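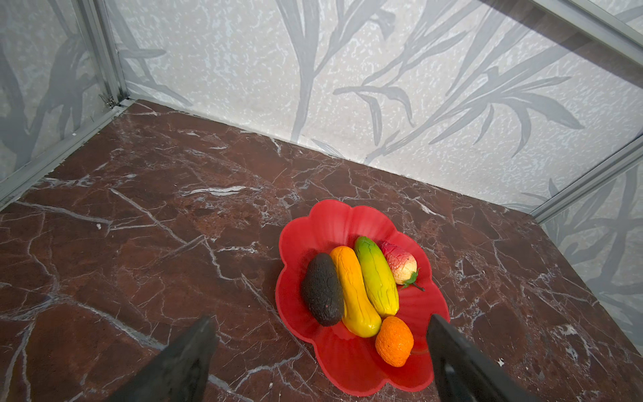
Plato en forma de flor con frutas artificiales, sobre superficie de mármol marrón rojizo.

Hogar y decoración | Notas de prensa

Buscar en el sitio Buscar

Skuvo presenta Trakow, su nueva colección de frutas artificiales para la mesa

La firma de decoración Skuvo anuncia para el mes de mayo la salida de Trakow, una colección de frutas y verduras artificiales que se pueden combinar en platos y centros de mesa. La colección comprende 30 modelos y se venderá en las tiendas Sitompul y también por pedido directo.

El trabajo de preparación ha durado 2 años. Durante este tiempo el equipo ha prestado atención especial a la piel de cada pieza. El aguacate oscuro, por ejemplo, tiene una textura mate y con bultos, mientras que otras piezas llevan arrugas finas o un brillo más fuerte.

«Queríamos que la persona pueda mezclar las formas con libertad, sin seguir un modelo fijo», explica Fathima Barua, responsable de diseño de Skuvo. «Un plato rojo cambia mucho el aspecto de una fruta amarilla. Por eso recomendamos probar varios colores antes de decidir.»

El plato rojo de plástico, con el borde ondulado como pétalos, se ofrece por separado. Para los tonos verdes y amarillos, la firma aconseja una superficie oscura y un fondo gris con dibujo de hojas.

La primera serie será de 300 cajas. Cada caja incluye 4 piezas a elección del cliente y una hoja con consejos de limpieza: paño suave, agua tibia y nada de productos con alcohol.

Sutrisno Rondonuwu, encargado de ventas, informa que las tiendas interesadas pueden solicitar el catálogo desde ahora. Los pedidos de más de una caja salen del almacén de Skollinier, que se ocupa igualmente de los cambios y de las piezas sueltas.

Contacto para la prensa: Skuvo, departamento de comunicación, por las mañanas hasta las 13 h.

Comentarios

Marisa_t: ¿Se puede comprar solamente el aguacate? No necesito la caja entera.

J. Olmedo: Tengo limones de la colección anterior y con el sol han perdido el color. Espero que estos aguanten más.

pilar58: El plato rojo me gusta más que la fruta. ¿Qué precio tiene?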